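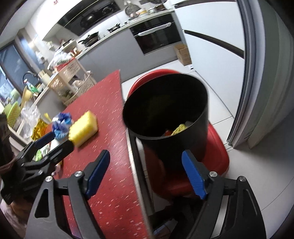

A reader wrote in under the last post to say that address interpolation lines do no harm, that a rough position for a house number is better than none, and that anyone who deletes them should be made to survey the street first.

I agree with the last part. The first part depends on what you mean by harm, and I have spent enough evenings on the lines in Ustwood to have an opinion.

Posted by admin on Wednesday, May 30, 2018

An interpolation line is a way drawn alongside a street with addr:interpolation=even, odd or all. Its end nodes carry real house numbers and the software fills in the rest at equal spacing. If the ends are 2 and 40 and the value is even, the geocoder assumes 18 more addresses in between and places them as though every plot had the same width. On a straight terrace this works well. On anything else it works less well, and the map gives no hint of which sort of street you are looking at.

Ustwood has 54 of these lines, nearly all drawn years ago by people working from the numbers at the street corners. Expanded, they give 1,964 addresses. I loaded the expanded points into Tarnoten, my checking script, and compared them with the building outlines. It raises a warning in three cases: the point is too far from any building, two points fall on the same building, or the point is nearer to a different street from the one it is meant to belong to.

The third test is the useful one. The first two mostly find garages and semi-detached pairs drawn as a single outline.

After throwing out the false alarms I was left with 14 lines that needed a visit. The faults fell into a few groups.

Wrong parity. The line says odd, the end nodes say 12 and 48. Software either ignores such a line or makes something up, and different programs make up different things. This is usually a typing slip and can be put right once you have seen the street.

Missing numbers. Slanina Road has a playing field in the middle of the even side. The numbering stops at the field and carries on after it without a gap, but the line runs straight past, so a third of the addresses land on grass. The cure is to split the line where the houses stop and start again where they resume, with a real number on each new end node.

Consecutive numbering. Two of the closes run up one side and down the other. Somebody had drawn an odd line and an even line there out of habit. Half the addresses on each do not exist, and the ones that do are in the wrong order. The worst point was 200 metres from its front door.

Letters. 7A and 7B were left off, as you would expect, because there is nowhere to put them on the line. Add them as separate nodes and leave the line alone, or break the line at 7.

I tried the corrected data in Waremero, which is the router I keep on the laptop. It takes the nearest point on the road network to the address, so an error along the street matters a good deal more than an error across it. An address that is ten metres too far back still gives the right stopping place. An address that has slipped past a junction can send you round the block, or into the next close with no footpath through.

Things I would now do in every case:

Put the end nodes on the actual buildings, or in line with them, and never on the junction itself.

Add addr:street to the end nodes. Without it the software guesses from distance, and a corner house is about as bad a place to guess as you can find.

Keep each line short. If the plots change width, end the line and begin another.

Where the buildings are already drawn and you have the numbers from a survey, tag the buildings and delete the line. Leaving both in place gives two copies of every address and the search results will show whichever one the software prefers.

Do not delete a line only because it looks untidy. On this point the reader and I have no quarrel. Nine of the lines in Ustwood are still there after my checks, they sit within a few metres of the doors, and I have no plans to touch them until the outlines behind them are drawn.

The northern estate is still to do. I have the notes for the even sides and will walk the odd sides in August, when the evenings are still long enough. The script needs a small change first, as it treats "14-16" as a single number and then complains that it is not one.

Recent posts
Footpaths that end at a gate
Splitting ways without breaking bus routes
Tarnoten: reading the warnings file
House names and where to put them
Old surveys, new outlines

Contact | © 2018 | Back to top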